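Writing for the Bereaved Household: Notes for Session 2
Funeral and Memorial Practice, Evening Certificate
Bornton Adult Learning Center
Handout revised 05/12/2019

Welcome back, everyone. I promised at the end of our first session that I would type up my notes on service programs and eulogies so you wouldn't have to scribble the whole time, and these are those notes, with a few things added from the questions people asked me on the way out to the parking lot. Bring them with you, write all over them, and please don't worry if you can't get through every page before class. We will go slowly.

Last time we talked about the death notice, the short item that tells people a death has happened and when the service will be. Tonight we move on to the words that get used at the service itself. These are different animals. A notice is read by strangers and half-strangers over breakfast. A eulogy is heard once, by people who are tired and sad and mostly sitting on hard seats, and it has to work through the ear alone.

1. The first conversation with the family

Before anybody writes a word, somebody has to sit down and listen. In a small place that may be the minister or the celebrant, or it may be you, if you end up working the front office of a funeral home. I like to do it in the family's own kitchen when they'll have me. People remember better in their own chairs, and there is generally a photo on the refrigerator or a jar on the windowsill that starts somebody off on a story.

Go in with a few open questions and then be quiet. I ask what a regular morning looked like. I ask what the person was fussy about. I ask what they would have been annoyed to miss this year. I stay away from "What was she like?" at the beginning, and I'd urge you to do the same, since nearly everyone answers it with "kind" or "generous," and then feels they have let her down by not having more to say. Give them something small to hold on to and the large things will come along behind it.

Take notes by hand if you can. A laptop lid standing up between you and a widow is a sort of fence. And write down the exact words people use, even when the grammar wobbles. "He never could pass a dog" is a better line than anything you or I will come up with at the desk that evening.

Spell back every name before you leave. I know I said this last time, and I'll say it again in the final session, and some of you will still get one wrong someday and feel sick about it, as I have.

2. Household objects in a eulogy

A good part of the reading for this week (the Keogh packet, pages handed out last session) deals with ordinary belongings. The Keogh packet's argument is that mourners picture a thing much more easily than they picture a virtue. Tell a room that a man was patient and they nod. Tell them about the fishing reel he took apart and put back together on the porch every spring, and they have him in front of them again.

The belongings don't have to be special. Heirlooms tend to get plenty of attention already. Think about the coffee can of buttons, the church shoes, the good scissors that no child was allowed to use on paper, the bath towel on its rail. When you are visiting, notice what is hanging and standing about, and if a family member's eye lands on something, ask about it gently.
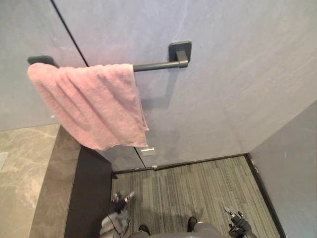 Pink towel over a dark grey bar.

A caution, though. An object belongs in a eulogy when it has a story tied to it and the family is glad to have the story told. I once heard a speaker go through the whole contents of a workshop, drawer by drawer, and by the end of it the poor congregation could have held the auction themselves. Pick one or two. Let them do their work and move along.

Be careful, too, with anything close to the sickroom. Medicine bottles, the hospital bed, the walker by the door – these are the last things the family saw, and they may not want them to be the last things the congregation hears about. If they bring such a thing up on their own, ask plainly whether it is for the service or just for you.

3. Putting the eulogy in order

Beginners nearly always start with the birth and march forward. There's nothing wrong with that, and for some families it is exactly right, particularly when the printed program doesn't carry a life summary. But you will find that a march through the years eats up your time before you reach the person anybody in the room knew. The childhood gets four minutes and the last twenty years get a sentence.

What I suggest is to open with the person at full strength, doing something they did often. Then go back and give the outline of the life, fairly quickly. Then return to the people in the room, meaning the family, the friends and the folks from work or the ball league, and finish with whatever farewell suits their faith or their lack of one.

Length matters more than most new writers believe. I ask you to keep your practice eulogies under 1,000 words. Read aloud at the pace a grieving person can follow, that is a good deal longer than it looks on paper. If a family member is going to read it, print it in large type with wide spaces between the lines, number the pages, and don't let a sentence run over from one sheet to the next. Hands shake.

Please also have a second reader named in advance. It should be somebody who has seen the text and who knows they may be called on. Sometimes just knowing that person is there in the front row is enough to get the first one through.

4. The printed program

The Ostuvar samples are in your folder, the ones with the cream covers. Spread them out at home and compare them. You'll see that the better ones put the full name and the dates on the front and leave it at that. The order of service goes inside, in the order it will really happen, with the title of each hymn or song and the name of whoever is speaking. The back is for the thank-you from the family, the details of the meal or gathering afterward, and the place to send gifts if there is one.

A few things I have learned to check, mostly by getting them wrong:

Is the name on the front the name people knew? If everybody called him Bud, then Bud needs to be on there someplace, in quotation marks if the family likes it that way.

Do the dates agree with the notice and with the stone? Families sometimes carry two birthdays for an older relative, one from the family Bible and one from the government. Ask which they want, and use the same one everywhere.

Has the musician seen the running order? You would be surprised how often the organist gets it last.

Are all the verses printed? If you are only singing three of them, print three.

As for how many to order, the church or the hall can usually tell you what its seats hold, and the family can tell you whether people will be traveling. Order extra. Relatives who couldn't come will want one in the mail, and there's always a cousin who takes a handful for the scrapbook. For a recent small service in Jarlow we printed 66, and had a short stack left over that the daughter was very happy to take home.

5. Hard cases

We won't get through all of these tonight, but I'd like you to start thinking about them.

The estranged family. You may be asked to write about a parent by children who didn't speak to that parent, or to each other. Don't invent warmth. You can say truthfully where a person lived, what work they did, what they were good at, and who is here today. A short, plain eulogy is no insult. I have seen people visibly relieved by one.

The very long illness. Families will have spent so long as nurses that they need help getting back behind it. Ask about the year before the diagnosis. Ask to see pictures from a vacation.

The death of a child. We will give this most of a session in June, with a guest from the hospice, and I would rather you wait for that than try to work it out from a paragraph of mine.

The person with no family to speak of. Call the neighbors, the barber, the library, the diner. More than once I have gone in with a name and an address and come out with more than I could use.

6. For next time

Please read the rest of the Keogh packet and mark any passage that bothered you. Then write a page about somebody you knew who has died, built on a single belonging of theirs. It can be a grandparent, a teacher, a neighbor, whoever comes easily. If all your losses are too recent for this to be a comfortable exercise, see me at the break and we'll find you something else, with no explanation needed.

Read your page out loud at home before you bring it in, to the cat if necessary. Wherever you stumble, your reader will stumble. Mark those spots in pencil and we'll fix them together at the tables.

Folders with the Ostuvar samples need to come back to me by the last class – I only have the one set of originals, and the printer has stopped making that size.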